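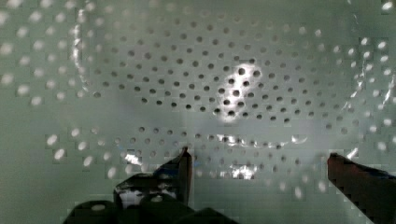
Photo: wrist camera, Jorkstead bench. Click to enlarge, if you like holes.

I have spent most of July thinking about a strainer. My mother asked what I was working on and I told her "perception," because it sounds better.

For those just joining: I write the software that decides where an arm should put its fingers. The project is called Bamia, after the okra, after a lunch. It has a toy kitchen, one arm, one camera at the wrist and one more looking down at the table. Khrystyna Antoniuk does the control side. I do the part that looks at pictures and has opinions about them.

The part that looks at pictures has been having terrible opinions about anything with holes in it.

Our depth comes from matching little patches between two views taken a moment apart as the wrist moves. Find the same patch twice, work out how far it shifted, and you know how far away it is. This is lovely on a cereal box. On perforated metal, every patch is a dark dot with six dark dots around it, and so is its neighbor, and so is the neighbor's neighbor. The matcher picks one with total confidence. Slide over by one hole and the bottom of the bowl drops by a couple of centimeters. Slide the other way and the bowl is now inside the gripper.

Then there are the bright ones. Toward the sides the holes go white instead of dark, so the same kind of hole is a black dot in one zone and a white oval in the next, and the matcher treats the line between them as the edge of an object. For most of a week the planner believed in a small dark plate floating inside the bowl. It planned around the plate very politely.

And the glare. Glare moves when the camera moves, but by the wrong amount, so it comes back as a surface at a depth where there is no surface. I logged 2,384 points on one approach that belonged to a bright patch and to nothing else in the physical world.

What I tried, in order:

A bigger patch. Helped a little, slow as a bus.

Throwing out any match where the second-best score was within 5 percent of the best. This is the textbook answer and it threw out the entire bowl. The planner, seeing nothing, concluded there was nothing, and proposed a straight line down. Maksym Chornovol hit the stop before I had finished reading the log.

Blurring everything until the holes went away. I was quite proud of this. It also blurred the fingertips, which we need for checking that the wrist calibration hasn't wandered.

What we have now is less clever. The overhead camera finds the outline from far away, where it can be a round thing with a rim and nobody has to care about holes. We fit a plain bowl shape to that outline. The wrist camera is then only allowed to nudge the fit, and every match has to land near the bowl we already believe in or it gets dropped. When too many get dropped, the arm slows down and backs off along the way it came. Khrystyna wrote that last bit and it is the only piece of the whole thing I fully trust.
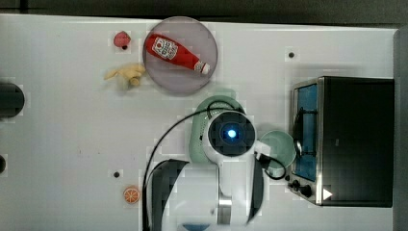
The overhead view, with the ketchup on its plate and the green strainer under the wrist.

You will spot the new problem. The arm comes in over the table and its wrist parks itself on top of the very outline I need. A fit to half a rim is a fit to any of several bowls. Right now I take the outline before the arm moves in, freeze it, and hope the bowl stays put. Zoia Marchuk reviewed this and left one comment: "hope?" I renamed the variable.

The better fix is to mask out the arm using the joint angles, which we know perfectly well, and keep fitting to whatever rim is left showing. I have it half working. The cable is the snag. The arm model has no cable in it, so a black loop wanders across the view and the fitter keeps trying to make it part of somebody's rim.

Replaying the 200 saved approaches takes long enough to go get coffee, so I'll have numbers on Monday, or at least coffee.

Code is on the Bamia branch under strainer_prior. Arsen, I know about the failing test. It's the plate again.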